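From: Loïc Jacquet
To: drurnance-freelance list
Subject: Re: Day rates vs. per-piece rates for archive transcription

> I have been offered 800 a month by Haltudex to transcribe
> and index field recordings. They describe it as a retainer
> but the draft says payment is "per accepted item" and the
> monthly figure is a ceiling. Is this normal? I also have
> my own recording work, and I don't want to sign anything
> that gives them a claim on it.
>
> Barrientos

I worked under a similar draft for Festia until October, so a few points, in the order they appear in your contract.

Ceiling versus retainer. A retainer pays for availability. If the fee drops when fewer items are accepted, it is piecework with a cap, and you should price it as piecework. Ask for a floor. I asked for half the ceiling and got it after two rounds of email.

Acceptance. Mine had no deadline for the client to accept or reject an item. At one point I had delivered everything for a batch and 3 items were still "under review" when the next batch was due. Ask for a fixed review period, after which items count as accepted. I would not go above 8 working days.

Own work. The clause to look for is usually under "Deliverables" and not under "Rights". In my draft it covered "all recordings, notes and related materials produced during the term," which would have taken in anything I made on my own time. I had it changed to "produced under a written work order." They did not object. I think the wording had been copied from an employment contract.

Records. Log hours even if you are paid per item, otherwise you can't work out what the rate really comes to. My total over the Festia contract was 2,387 minutes of finished audio, and the hours behind it were much higher than I had assumed when I quoted. Indexing took longer than the typing. I would now quote the two separately.

Tax. Ask someone local. The treatment of a capped fee differs depending on where you are registered, and what applied to me may not apply to you.

On the question of whether paid transcription and your own recordings can share a week — mine do, but only since I stopped mixing them in one day. Mornings are client work, and after 2 p.m. I don't open the client folder.

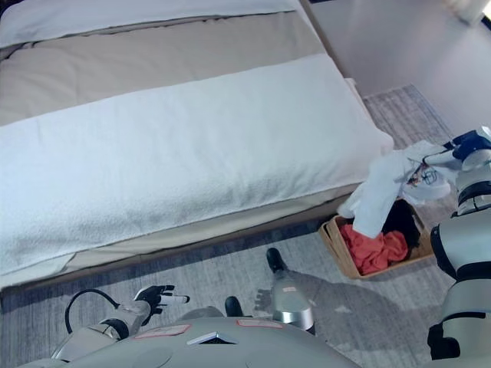

White towel over the beige blanket, bedroom.

If you can paste the full text of the Deliverables clause, with names removed, I can compare it with the version I signed. The list strips attachments over a certain size, so plain text in the body is better.

One more item: check who pays for the foot pedal and the software license. Festia paid for the license and left the pedal to me.

Loïc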